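Progress report on the Mikia simulation kit review
Prepared for the Hodgate education fund, 26 May 2026
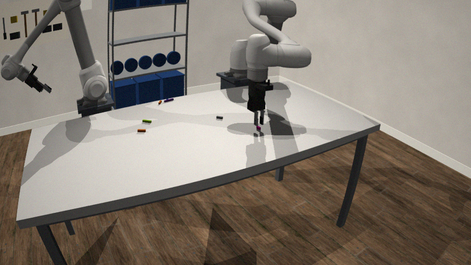 Where we are

Thank you again for your patience with us over the spring, which was a busy one, and for letting us move the first report back so that we could write it with some real use behind us. As you'll remember, the grant pays for a proper trial of Mikia, the two-arm simulation package sold by Cusi, so that we can tell the colleges in the Prusari network whether it is worth their money before they order licenses for the fall. We are a bit more than halfway through, and on the whole we're enjoying ourselves very much.

The package comes with a virtual workshop, a pair of arms on a white table, and a set of small parts to pick up and put down. Most of our time has gone into the tabletop sorting exercise, where the parts are short cylinders and blocks in different colors and the learner has to decide which arm should go for which piece. It sounds simple, and for the first ten minutes it is, and then people discover how much trouble a small part lying on its side can give them!

What we've done

We have logged 1,243 attempts at the sorting exercise so far, and 951 of those ended with the part where it was supposed to go. That is better than we had expected from people who were mostly new to this kind of work. The other attempts have been every bit as useful to us, and we have kept the recordings. A good share of the misses came from closing the gripper a little too early, and quite a few more from bringing it down slightly off center, so we've written a short warm-up on lining up over a part, and the later groups have all started with that.

We also spent longer than planned on the lighting settings. The arms throw big soft shadows over the table, and several learners told us they had trouble judging height when a dark part was sitting in or near one. Others said the shadows helped them, once they had learned to read them. We've left the default lighting alone for now and made a note to test a brighter setup with the next group.

How the product is holding up

Installation was easy on our newer machines and a real chore on the older ones, where two of them needed a graphics update before the workshop would load at all. Once it's running it stays running. The support desk at Cusi answered all our questions, usually by the next morning, though the printed manual is thin and skips over how to reset one arm without resetting the other. (There is a way, under the session menu, and we have added it to our own handout.)

What we'd still like to see is a better choice of camera views. The standard one is pleasant to look at, but it can lose part of an arm when the arm swings wide, and beginners find that confusing.

Money and what comes next

We have used 18 of the licenses you paid for, and spending is in line with the budget you approved. There are 481 attempts from the second exercise, the handover task, that we haven't gone through yet, and those will be our main job over the summer. The full report, with our recommendation to the Prusari colleges, will reach you in September. If you would like to come by before then and try the arms for yourselves, we would be delighted to set up a session for you.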